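How Cloth Folds

Pick up a sheet of paper and hold it by one edge. It sticks out a little before it bends. Now do the same with a T-shirt. It drops straight down. Both are thin and flat, but they bend in different ways, and this page explains the difference.

What cloth is made of

Cloth is made of yarn. Yarn is made of fibers, which are very thin hairs twisted together. A fiber of cotton grows on a plant. A fiber of wool grows on a sheep. A fiber of polyester is made in a factory.

There are 2 common ways to turn yarn into cloth. The first is weaving. One set of yarns runs the long way and is called the warp. Another set crosses over and under it and is called the weft. Bed sheets and jeans are woven. The second way is knitting. The yarn is bent into loops, and each loop is pulled through the one before it. T-shirts and socks are knitted.

Look at the edge of a cut piece of woven cloth through a magnifying glass. The ends of the yarns stick out like a fringe. In a knitted piece you will find loops.

Why cloth bends easily

A thick bar is hard to bend. A thin bar of the same material is much easier. If you make a solid bar half as thick, it becomes eight times easier to bend. Fibers are so thin that they bend with almost no push at all.

In paper, the fibers are pressed together and stick to each other. When you bend the sheet, they must all bend as one layer. In cloth, the yarns can slide past each other a small amount, so each one bends nearly by itself. This is why a towel can be thicker than a postcard and still be floppy.

Drape

The way cloth hangs is called drape. To compare drape, a tester lays a round piece of cloth on a smaller round stand. The part with no support hangs down and makes waves. Soft cloth hangs close to the stand. Stiff cloth stays out wide, like the brim of a hat.

At the Brasville cloth workshop, two practice cloths are used for this lesson. Rumik is a thin knitted cloth. Podon is a heavy woven cloth. On the same stand, Rumik makes many narrow waves and Podon makes a few wide ones.

Three directions of pull

Hold a woven handkerchief by two sides and pull along the yarns. It hardly stretches. Turn it and pull the other way along the yarns. The result is nearly the same. Now hold two opposite corners and pull. The cloth gets longer and narrower. This slanted direction is called the bias. The yarns themselves have not stretched much. The small squares between them have changed shape and become diamonds.

A fold made along the yarns lies flat and straight. A fold made on the bias can twist. When you fold a sheet, line up the edges first.

Holding cloth at one point

A grip at a single point makes a special pattern. The cloth near the grip must carry the load of everything hanging from it, so it pulls tight. Away from the grip the load is spread over more yarns. With a large beige cloth like the one pinched in the gripper here, the place to study first is where the dark jaws come together, for that is where the grip acts on it. If you lift a cloth at one point, the rest can fall in any direction, and the folds will come out differently each time. A grip at two corners gives more control, and the top edge can be pulled straight.

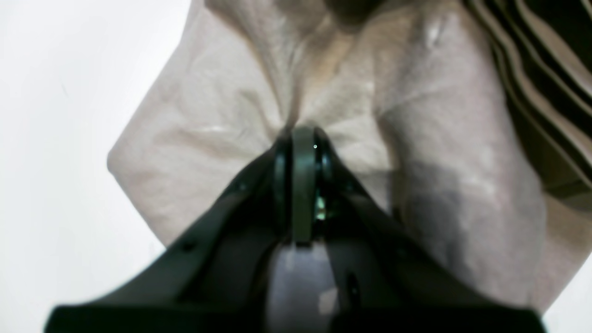
Friction is the force that resists sliding, and it decides whether a grip holds. Squeezing harder raises the friction. Rough cloth slips less than smooth cloth. Satin is difficult to hold because its surface is smooth.

Creases

A fold becomes a crease when the fibers keep their bent shape. Three things help this happen: weight, warmth and moisture. Cotton creases easily. Wool is springier and recovers better.

Try it: the Thongdee fold test

You need a cotton handkerchief, a polyester scarf and a heavy book.

Fold each cloth once along the yarns. Put both under the book for 50 minutes. Take the book off, open the cloths and lay them on a table. Look at the height of each crease. Wait 300 seconds and look again. Write down which crease is lower than before.

Words to know

Bias: the slanted direction across woven cloth.
Drape: the way cloth hangs.
Fiber: a very thin hair of material.
Warp: the yarns that run the long way.
Weft: the yarns that cross the warp.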